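Section 8: Loading the Block Table and Checking Your Views

By now you should have Munoris installed and the license accepted, and if Wirnumik opened without complaint at the end of Section 7, you are in very good shape. In this section we will load the two-arm block table, look at it from the room views, and then move to the close-up view that the grasp planner depends on. Please take your time with it. Most of the letters we get at the help desk come from people who hurried through these steps (we have done it ourselves, more than once!).

Before you begin

Close any other scene you have open. The physics service will happily run 2 scenes side by side, but they share one clock, and your arms will move in slow, sleepy jerks until you shut one down.

Loading the scene

1. From the Scene menu, choose Open Library, then Tables, then Block Table. The first load builds the collision shapes and can take a while on an older computer, so this is a nice moment to refill your coffee.

2. When the status bar reads Ready, click Room View A. You are looking across the table toward the arms, with the lettered blocks out in front of them.

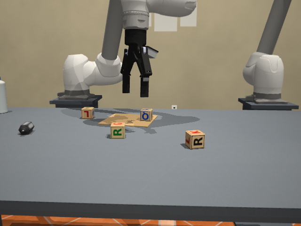
Figure 8-1. Room View A, with the left gripper open above the table.

3. Open the Arms panel and set Active Arm to Left. Leave the other one on Hold. The planner still treats a held arm as an obstacle, and we would ask you not to hide it to speed things up, however tempting that may be.

4. Click Shuffle Blocks if you would like a fresh set of letter positions. Write down the seed number that appears in the log. Shiyu Zeng, who looks after our test scenes, uses 534 for all of her comparisons, and you are welcome to do the same if you want your log to line up with the ones in Appendix C.

Note: Shuffling turns the blocks as well as moving them, so a letter may well end up sideways or upside down. The planner works from the shape of the block and pays no attention to which way the letter reads.

Checking the arm against the table

5. Switch to Room View B, which looks at the same table from a higher and wider angle. Using the jog arrows in the Arms panel, bring the left gripper down slowly until it is over the objects you care about.

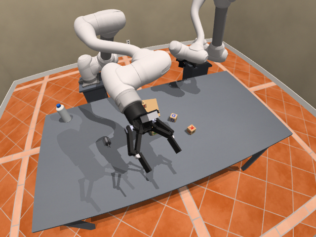 Keep an eye on the shadows while you jog. They are a surprisingly good guide to height, and many of us find them easier to follow than the numbers in the panel, especially when the fingers themselves are hiding a block from view. If you lose track of where you are, press Home and start the step over. No harm done.

Caution: Do not jog with Contact Forces turned off. The fingers will pass straight through the tabletop, and when you turn forces back on, everything near them may be thrown off the table at once.

6. Click Plan Only. A successful plan shows a green bar in the log. If you get a yellow bar, the planner ran through all 3,000 of its tries without finding a clear path, and you should raise the gripper a little and ask again.

Checking the close-up view

7. Choose Gripper View from the camera list. You want to see both black fingers coming in from the sides, with open space between them. A block does not have to be between the fingertips at this stage, but you do want at least one somewhere in view, with a good part of one face showing.
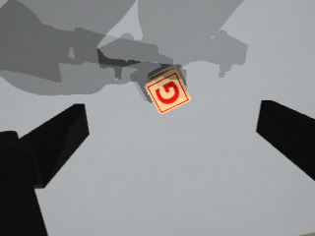
8. Turn on Show Detections. Each block the software recognizes gets a thin outline, and the outline should follow the tilt of the block. If it sits square while the block is tilted, the view has fallen behind the physics clock. Click Resync and give it a moment.

9. Choose Save Layout As and pick a name you will recognize later. Dede Tsikata suggests putting the seed number in the name, and having hunted through a folder full of layouts called "test," we agree with her warmly.

If the gripper view stays gray

You are most likely looking at bare table. Go back to Room View B, jog the gripper toward the nearest block, and then return to Gripper View. If the picture does not change at all as you jog, the view has come loose from the arm. Choose Reattach from the camera list and repeat step 7.

Section last revised 10/6/18. Continue to Section 9, Your First Grasp.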